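Ticket 1409
Product: Sindum brush cup, cream
Opened by: Emrys Foulkes
Opened: 09/01/2022
Status: open, waiting on customer care

Fault as reported: the cup is sold as a "no-lean" holder for make-up brushes. A single brush leans in it every time.

I bought the cup with a Flollum eye brush, order ending 427. The listing says a brush "stands proud and ready". Mine leans from the left side of the rim down into the cup. I was sent the standard reply (turn the cup, try again), so I turned the cup. It's round. I'm not sure what turning it was ever going to do, but I have now done it and would like that noted.

The orange-red dot is on the front. Your second reply called it an "alignment mark" and I don't believe that for a minute. I think it's a sticker.

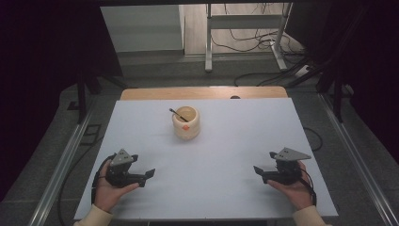 Does the cup need something in the bottom to keep one brush upright?

It helps. A layer of dry rice or glass beads will hold a thin handle, and the deeper the layer the straighter the brush stands. Put the brush in handle first and keep the bristles clear of the filling.

Reply from Emrys Foulkes

Rice. I paid for a holder and now I'm to buy the part that does the holding. I tried it anyway, with 12 spoonfuls, and the brush did stand better. It also came out with dust on the handle, and I had to tip the lot into a bowl to wash the cup. If rice is the answer, the listing should say so.

Customer care then asked whether the brush was at fault — bent handle, loose metal collar, that sort of thing. I doubted it and checked all the same. The handle is long, thin and black, and it's straight. The collar is silver and shiny and doesn't wobble when I pinch it. The bristles are dark and come to a taper.
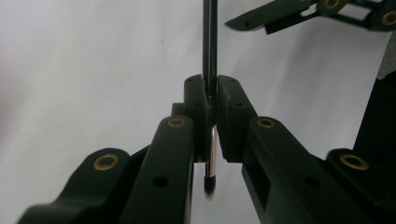
So I don't accept that the brush is the cause. I also tried a fatter brush from the Yeo set, which leaned too, only less. My own view is that a short cup with a wide mouth and a long thin handle will always do this, whatever the box says.

Last suggestion received was that my table might slope. I put a Brenwood spirit level on it, both ways, and the bubble sat in the middle. I took the white top off and tested the wood underneath as well. Same result.

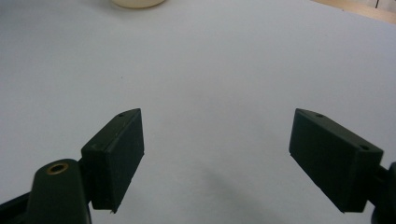

Table surface, matte, pale grey-white.

What I want: either a refund or the foam insert that was mentioned in reply 128 and never again. I'm not convinced the insert exists. Please send a part number before anyone asks me to turn the cup.

Ticket left open at customer's request. Insert query passed to the Sindum stock desk.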